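Refinishing a scuffed tabletop with hardwax oil

This procedure covers interior tables up to 194 cm long with a worn oil or wax finish. It does not apply to lacquered or laminated tops. Test the product on the underside first.

## Preparation

1. Clear the top and vacuum it, including the joint between the top and the frame.
2. Wash with a mild soap solution and a wrung-out cloth. Let the surface dry overnight.
3. Sand with the grain at 120 grit, then 180. Keep the sander flat near the edges – tilting it leaves dips that show once oil is applied.

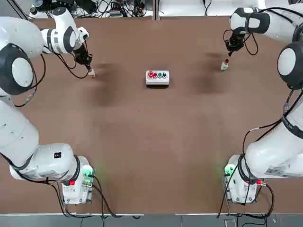 4. Remove the dust with a brush attachment, then with a lint-free cloth dampened with the thinner named on the can.

## First coat

Stir the oil; do not shake it. The Karras 599 used at the Remstead workshop is a matte type and its flatting agent settles on the bottom of the can. Apply a thin film with a white pad, working in strips along the grain. Wipe off all excess within 15 minutes. 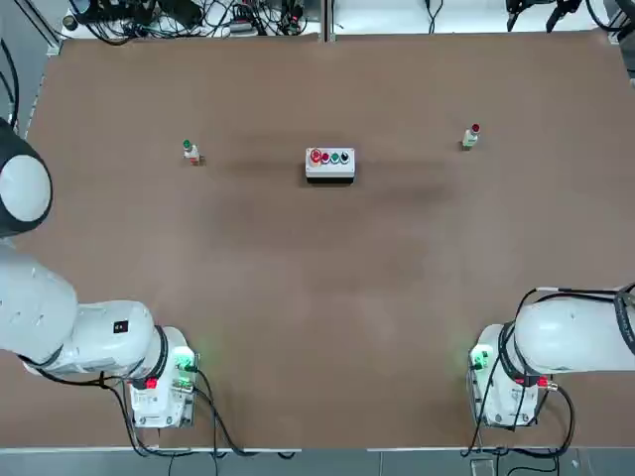 Drying takes 12 hours at room temperature, longer in a humid July. The coat is ready when a fingertip does not drag on it.

## Second coat

Rub down lightly with a fine pad, remove the dust and apply half the amount used before. Two coats are enough for most tables. Dark patches at this stage usually mean that excess oil was left behind.
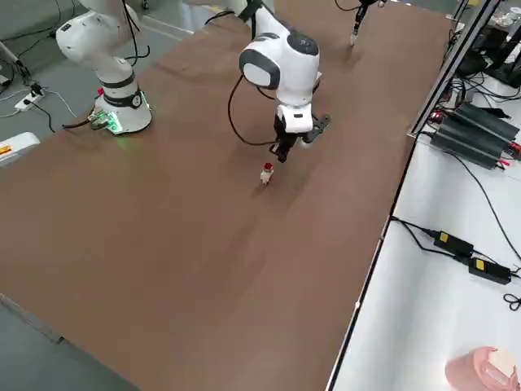 Emília Zelenák comments that on open-grained oak she stops at 150 grit, as finer paper left her top too closed to take the oil evenly.

Lay used cloths flat outdoors to dry before disposal. Oily rags in a pile can self-ignite.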